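Skellik Niven Slatted Bed Base

Item 1016
Ships in two boxes from our Mumberg warehouse

Home > Bedroom > Bed Bases > Niven

The Niven is a low slatted base for a full or queen mattress. It has a solid pine frame, a steel center rail, and birch slats that sit in rubber holders. It needs no box spring. You can use it alone, or with the Janell headboard, which is sold separately and bolts to the two brackets at the head end.

Choose a size
Full
Queen

Choose a finish
Plain (unfinished, sanded)
Clear oil
Gray stain

The plain finish can be painted or stained at home. Do this before you put the slats in, and let it dry completely. The oil and stain finishes come ready to use.

What is in the boxes

Box A holds the side rails, the center rail, and the slats, which are rolled in two bundles and tied with cord. Box B holds the head and foot rails, the legs, the slat holders, and the hardware bag. Box A is the long one and is heavy. Please have a second person on hand to carry it up stairs.

The boxes sometimes arrive a day apart. If you have only one, check the tracking page before you write to us, as the other is usually still on the truck.

Specifications

Frame: solid pine, finger-jointed
Slats: 27, laminated birch, slightly curved
Center rail: powder-coated steel, black
Legs: pine, with felt pads; center legs are steel and adjustable
Space under the frame: around 8 inches
Tools needed: Phillips screwdriver; hex key is included
Headboard brackets: included
Box spring: not needed

Assembly

Lay the side rails on the floor where the bed will stand. Once the base is together it can be lifted by two people, but it is awkward to turn in a small room.

Bolt the head and foot rails to the side rails and leave all the bolts a little loose. Drop in the center rail. The rail has a notch at one end, and the notch goes toward the foot. Screw on the legs, set the base on its feet, and then tighten every bolt.

Press the slat holders into the holes along the rails. They go in with the heel of your hand. A mallet will split them. Then fit the slats with the curve facing up. The fit is tight when the holders are new. Start one end, bend the slat a little, and push the other end home.

Last, turn the feet on the center legs until they touch the floor. They should touch but not lift the rail. On thick carpet, check them again after a few weeks, when the bed has settled.

Adjusting the firmness

The slats in the middle third of the bed are doubled and carry a sliding clip. Move the clips out toward the side rails for a firmer feel, and in toward the center for a softer one. Both sides of the bed adjust separately. Most people leave the clips where they come, halfway along.

If you want a softer bed overall, a thicker mattress will make more difference than the clips will.

Mattresses and covers

Foam, latex, and pocket spring mattresses all work on the Niven. Very thin folding mattresses can be used too, but you may feel the slats through them. We do not suggest a futon under the full loft thickness sold by most stores.

Toppers, pads, and summer mats make no difference to the base. Bamboo tile mats are a common choice in hot weather and can go over any mattress that sits on the Niven. Lay the mat over the fitted sheet and smooth it from the middle outward. Wipe it with a damp cloth and let it dry flat in the shade. Roll it for storage and do not fold it across the tiles. A mat is also a handy firm surface for folding clothes.

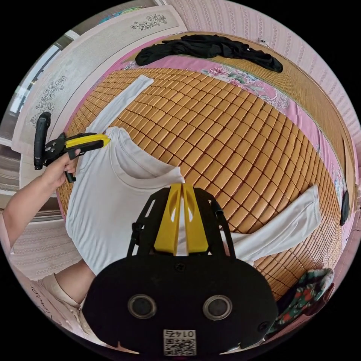
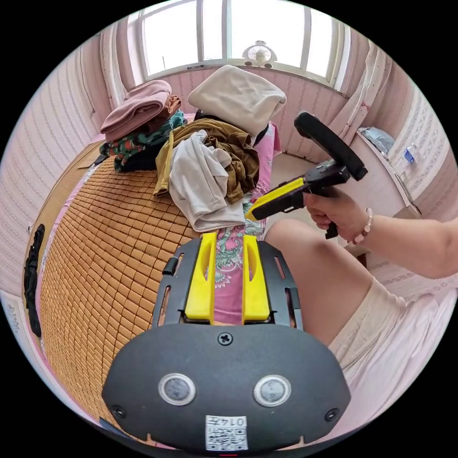 Care

Dust the frame with a dry cloth. The oil finish can be refreshed once a year with any clear furniture oil. The gray stain should not be oiled, as the color will lift. Vacuum between the slats when you change the mattress around.

Tighten the bolts after the first month and then whenever you move the bed. A creak nearly always comes from a loose bolt at one of the head corners. If the bolts are tight and it still creaks, take out the slats near the noise and rub a little candle wax on the ends.

Spare parts

Slats, slat holders, felt pads, and hardware bags are kept in stock at Mumberg and can be ordered one at a time. Slats for the full and queen are different lengths, so please give your size along with the item number. Holders from the older Niven with the round pegs do not fit the present frame. If yours has round pegs, tell us when you order and we will send the right kind while we still have them.

Returns

The Niven can be returned unbuilt in its own boxes. A painted or stained base cannot be returned unless a part is faulty. For a damaged part, send us a photo of it and the sticker on the end of the box. We send the replacement part only, and you do not need to ship the old one back.

Goes with

Janell headboard, full or queen, same three finishes
Niven under-bed drawer, plain or gray stain
Felt pads for hard floors, pack of eight

Stock note: the queen in clear oil is on back order and is expected in October. All other sizes and finishes are ready to ship.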